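3.2 公称巡航速度の再検討

大型帆走ヨットの性能値として造船所が公表する巡航速度は、どの条件で測られたものかが明記されないことが多い。Derosus造船所の50メートル級スループも例外ではなく、資料には機走時の航続距離と最大速力が並ぶだけで、排水量が満載状態か軽荷状態かの記載を欠く。本節では、同級の2隻について航海記録と公表値を照合した結果を述べるが、結論を先に言えば、公表値をそのまま比較表に載せる慣行には賛成しかねる。

対象とした記録は、5月に行われたJandelからSudbergまでの回航時のものである。航程は1,000海里を超え、そのうち連続した記録が残る区間は314海里にとどまる。残りは機走と帆走の切り替え時刻が欠けており、平均速力を算出しても意味のある値にはならない。先行する報告では全航程の平均が用いられているが、補助機関の寄与を除かずに帆走性能を論じている点で、筆者には受け入れがたい。
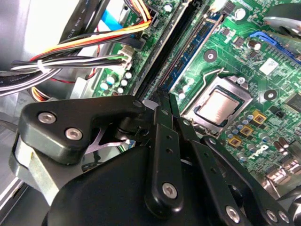 Kahsayは本稿の草稿に対し、連続区間だけを採れば風向の良い時間帯に偏るのだから、全航程の平均より信頼できるとは言えないのではないか、と疑問を呈した。もっともな指摘であり、区間の選び方による偏りは否定できない。ただし偏りの方向が推定できる値と、何が混ざっているか分からない値とでは扱いが異なる。前者には上限としての使い道がある。

連続区間に限ると、対地速力は潮流の補正を加えた後でも公表値に届かなかった。風速計の取付位置がマスト頂部であったことを考慮し、海面上10メートルへの換算も試みたが、差は埋まらない。船底の汚損を理由に挙げる向きもある。しかし上架時の記録が示されない以上、汚損は都合のよい説明にすぎず、これを補正項に加えることは見送った。積載状態についても事情は似ており、燃料と清水の残量は出港時の一度しか記入されていない。

計測値の保存方法にも触れておく。船内の記録装置は一定時間ごとの平均値のみを残し、元の値を上書きする設定であった。突風時の応答や操舵の影響を後から調べることはできず、造船所の主張を裏づける材料にも、退ける材料にもならない。

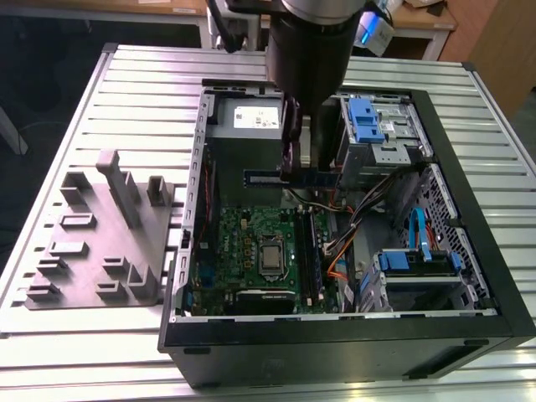 図2 筐体を開いたデスクトップ型計算機とロボットアーム。グリッパーが緑色のメモリモジュールを保持している。

以上から、本稿の比較表では公表値を括弧書きとし、連続区間の実測値を別欄に置いた。2隻の差が船型によるものか、乗員の帆の扱いによるものかは、この資料からは判断できない。後者の影響は、次節で帆面積の変更記録を用いて改めて検討する。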